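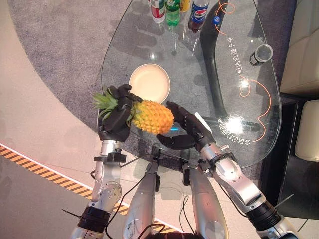
House Rules for Robots That Tidy
Speaker notes by Yen-ting Ho, March

Good afternoon! I want to talk about handling rules, the short kind a crew will really read. The Pultari sheet used to run to 50 rules and we cut it to 6, and I still get excited about how much clearer the work got. Rule one covers grip: support the weight before you move the item. With a pineapple, one hand goes near the crown and the other cups the round end. Glass underneath makes this matter even more.

(Pause. Ask who has a glass table at home.)

Rule two is the start check. Walk the room, look at every surface, write down what's on it. Dindo Enriquez wrote this one for the Tamar trials and it has held up beautifully – go and thank him at the break. 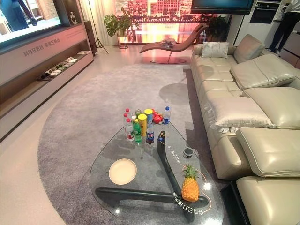

Coffee table with drinks, fruit and a plate, sofa to the right.

Rule three is small items. Guillot's draft treated them all alike, and I argued for a separate line on thin, light things. A plastic fork sits between the fingers with its tines up, so the rule has to say which end leads and where people's hands may be. Write it down, then read it aloud to someone new.
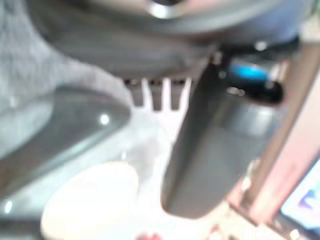

Rule four is logging, my favorite (yes, really!). Our log has 1,412 entries, and the useful ones name the item, the rule and the person on watch. Keep each one short. A wrist view can be blurry up close, with a fork easy to make out and its neighbors much less so, so add a line in plain words.

Rules five and six go together: who may press stop, and who may restart. Anyone may stop.

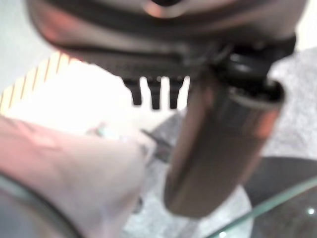

Restarting takes the person on watch, plus a fresh walk around the room – even when the stop lasted only a moment. Kirarlow prints both rules on one card, and I'd love to see more teams do it.

(Questions. Cards are by the door.)

Related items
Writing a Start Check People Will Use
Stop and Restart: Two Rules, One Card
What Goes in a Handling Log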